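Nultik review: a press list and mailing tool for small agencies

I do marketing and public relations for a handful of small clients, mostly food and home goods. For the past 9 months I have run their press lists and email announcements through Nultik. Before that I used Hondex, and before that a spreadsheet, so most of my comparisons are with those two.

Nultik does three jobs. It stores your media contacts, it sends releases to them, and it tells you who opened what. There is a basic calendar as well, but I stopped using it after the first month.

Setup

Importing my contacts took one afternoon. I had 2,000 names in a CSV file, and Nultik matched most of the columns correctly. It put job titles in the notes field, which I had to fix by hand. Duplicates were flagged but not merged, so plan on doing that yourself. Hondex merged them for me, although it sometimes merged two different people at the same paper.

Writing and sending

The editor is simple. You get 7 templates, and I use two of them. Fonts and colors can be saved per client, so a release for Kikimar doesn't go out in the colors I use for Estrella. With Hondex I made that mistake once and heard about it from both.

Test emails arrive within a minute. Scheduled sends have gone out on time, with one exception in October, when a release set for 8 a.m. left a little before noon. Support answered the same day and credited part of the month – fair enough, but the client had wanted the morning.

Attachments are the weak spot. Nultik turns large files into download links, and some reporters won't click on those. I now keep a press page for each client and link to that.

Reports

Open rates and clicks are shown per contact and per list. I treat the open numbers as a loose guide, as I would with any mail tool. The click report is more useful. It showed me that over 20 contacts on one trade list had never clicked anything, and I took them off.

You can export a report as a PDF with your own logo. The layout is clean enough to send to a client without changes. I would like to be able to drop the cover page.

Price

I pay by the month on the middle plan. It costs a bit more than Hondex did, and extra users are charged separately. If you work alone, the small plan is probably enough, but it leaves out saved client styles.

I'm keeping it for another year. Agencies that send a lot of video or large photo files should try the free trial first and test the download links on a few contacts they know well.

Review by Mirta Vergara

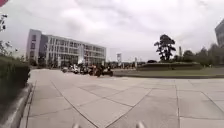 Pale paving slabs on a broad plaza.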